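3.2 Notice collection and coding

Recall notices for household furniture were drawn from the Dradmont archive, which stores the full text of each notice together with the remedy offered and the number of units sold. The archive was last queried on Oct 16, 2020. After duplicates and reissued notices were removed, 2953 records remained. Of these, 1841 gave a count of incident reports and were kept for the main analysis. The rest stated only that a hazard existed and are treated separately in Section 5.

Each notice was coded for product type, failure mode (hardware, frame, surface finish, stability), injury outcome and remedy. Two coders, T. Khalaf and M. Öztürkmen, worked independently on a shared set of 400 notices before dividing the remainder. Disagreements were mostly confined to failure mode, where a notice might name both a loose fastener and the joint it held. In such cases the part named first in the hazard statement was used.

Notices that covered more than one model were split only when incident counts were given by model. Otherwise the notice was entered once, under the model with the largest number of units sold - a choice that slightly understates the variety of seating products in the sample.

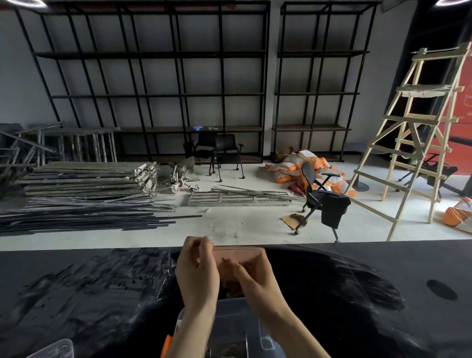 Figure 2. Small paper card held in both hands over an open clear plastic container.

3.3 Response rate

The response rate is defined as units returned, repaired or refunded divided by units sold. Sellers report these figures at different intervals, so we used the last report filed within one year of the notice. Nearly 100 notices had no report in that window and were dropped from this part of the study.

Rates were modeled with the Aaltonen correction for late filing, using the Pliltance package with default settings. Retail price was entered on a log scale. Remedy type was entered as a set of indicators, with full refund as the baseline. We did not adjust for the age of the product at the time of recall - the archive gives a sales period but no sales by month, and any single date within that period would be arbitrary.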